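Tendwood Jar Gallery
Open floor, Plurkside building, Jekville
Posted Apr 25, 2023 by Skarphéðinn Brøndum
Filed under: Glass, Dry Goods, Shared Spaces

Welcome back to the jar pages! If you're new, this is where I post about storage jars and the things people keep in them, mostly from our shared floor at Plurkside and sometimes from my own kitchen when the floor is closed. I love a glass jar. I love the weight of one with a few handfuls of something dry in the bottom, and the sound it makes when you tip it — a bag of rice can't do that.

This spring page is all about small grains and seeds, the kind that pour. Beans and pasta had their turn over the winter (71 jars, if you add up all the winter pages, and I did, twice). I've been looking forward to the little stuff. Seeds find every gap, they slide into a slope when you set the jar down crooked, and they'll stay in that slope until somebody bumps the table.

A few words about the room for the out-of-town people who keep asking. Plurkside is one big open floor with desks and laptops and people getting on with their day, and the jars get looked at right there in the middle of it. I tried doing this at home on a bedsheet one time and it was so boring. A jar looks better with life going on behind it. You get somebody at a desk, a plant, a bit of white wall, and suddenly the glass has something to bend and reflect. Half the fun for me is looking straight through the empty upper part of a jar and seeing what the room does in there.

So, on lids. I get more mail about lids than about anything else on this site, and I'm glad, please keep it coming! My favorites have a knob on top. You can pick one up with two fingers, you can find it in the dark at the back of a cupboard, and it gives the whole jar a hat. Screw lids are fine and I own plenty, but a knob makes a jar look finished. A dark lid over pale seeds is my idea of a good pairing, and if there's a bit of shiny metal around it, even better.

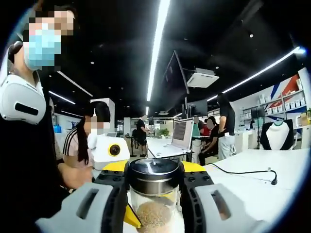
How full should a jar be? I go back and forth on this. The old advice from my aunt was to fill it right up so there's less air in with the food, and for something you won't touch until fall that makes good sense to me. For the jars I use every week I like them low. You can get a spoon in, you can see at a glance what you have, and there's room to shake the seeds around and check for clumps. A low jar also weighs less, and I reach for it more often because of that. My tahini jar at home is never more than a third full and it gets opened nearly every day.

Quinoa and sesame are the two that mix people up, me included. Through thick glass, from across a table, they can look like the same tan heap. Up close a sesame seed is flat and comes to a point at one end, and quinoa is rounder, with a little ring around the edge. I once toasted a whole pan of quinoa for a noodle salad before I noticed, and you know what? It was pretty good! Crunchy. I've done it on purpose since then. Still, put a label on the bottom of the jar. I use masking tape and a pencil, and I write the name and the month I filled it, nothing else.

Washing. Warm water, a drop of soap, a bottle brush with a bent neck if the opening is narrow. Then leave the jar upside down on a rack overnight, and the lid next to it, apart. Give it another hour right side up in the morning before anything goes in. One drop of water hiding under the shoulder will glue a teaspoon of seeds to the wall and you'll be chipping at it with a chopstick for ages. Ask me how my March went.

If you want to start a jar shelf of your own, four is a lovely number. One for seeds, one for a grain, one for something you bake with, and one that stays empty for whatever follows you home from the market. The Eyvindsson shop on the corner sells odd jars by the each, and the box by the register is always worth digging through — I found a squat one with green glass in there that has become my cardamom jar.

Some notes from the last page. Several of you asked what the blue-topped jar with the barley was, and I still don't know, there's no mark on it anywhere. The reader who wrote in about wax seals, yes please, send pictures! And the mystery seed from the February page was amaranth. Thank you to all the people who guessed millet so confidently that I almost changed the caption.

The guest book is up to 133 messages, and I've read every one of them, some on the bus with a big silly grin. I'm hoping to reach 1,000 before I run out of jars, and at the rate my shelf is filling that could take a while.

Coming in May: spices, whole only. Cloves, star anise, long pepper if I can find any in Jekville. Bring your jar to the Plurkside floor any weekday afternoon, lid on please, and set it down wherever there's a clear bit of table.

More pages
Winter Beans
Pasta, Short Shapes
Pasta, Long Shapes
Lids with Knobs, First Batch
Sign the guest book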